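Speaker notes: Saying no to good requests
By Märta Lundgren
September

Running time is 30 minutes with questions. Start without slides. Wait until people have stopped moving chairs.

Opening. Ask the room to think of the last thing they agreed to and regretted by the next morning. Give them a few seconds. Don't ask anyone to share it. Then tell them mine: I said yes to editing the Grena newsletter in the same month I moved house. I did both badly, and I was short with people who had done nothing wrong.

Point one. Most of what we turn down badly is good. A bad request is easy. The hard ones come from people we like, about work we care about, at a time when we have no hours left. Say this slowly. Last time in Brokville it went by too fast and the first two questions were both about rude bosses, which is a different talk.

Point two. The delay. I ask for one day before I answer anything that will take more than an hour. The sentence I use is "I need to look at my week, and I'll tell you tomorrow by noon." Then I tell them by noon. If you skip that second part, people learn that your delay means no, and they start pushing for an answer on the spot.

Gunvor Sandberg at Eklund kept a list of her requests for a while and ended up with 73. She had said yes to all but 19. Let people look at those two numbers on the board before going on. What she noticed when she read it back was that she could not remember agreeing to many of them. She had nodded in a hallway. 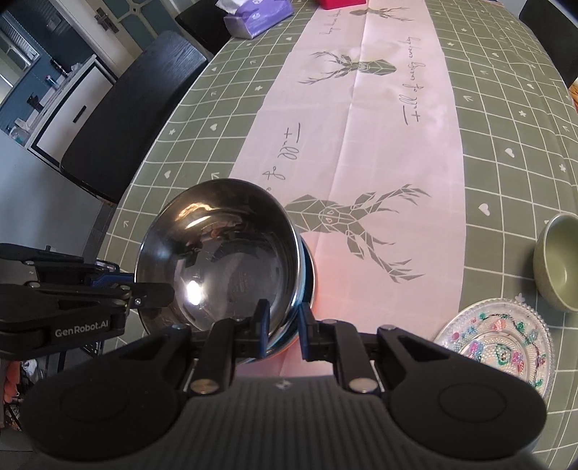 Point three. Picking up a new commitment without putting one down. People tell me they will "fit it in." Ask what it is going to fit in front of. Every yes sits on top of an earlier one, the way that steel bowl has another bowl right under it, and from where you stand you mostly see the top one. So before you answer, write down what is already there. Three lines on paper is enough. Pause here and have them write their three lines. Two minutes, use the clock on the wall.

Point four. The wording of a no. Keep it short. One reason at most, and it has to be true. Long explanations invite people to solve your problem for you — "what if we moved the deadline?" — and then you are back where you started. Read the two sample replies from the handout. Read the long one first.

If Mwende is in the room, ask whether she is willing to tell the Zeltska story. Check with her beforehand. If she would prefer not to, skip straight to questions.

Likely question: what if it's my manager? Answer: ask which of the current jobs should wait, and let the manager choose. Likely question: what about family? Say I am still working on that one.

Close with the handout. Remind them the sign-up sheet for the next session is by the door.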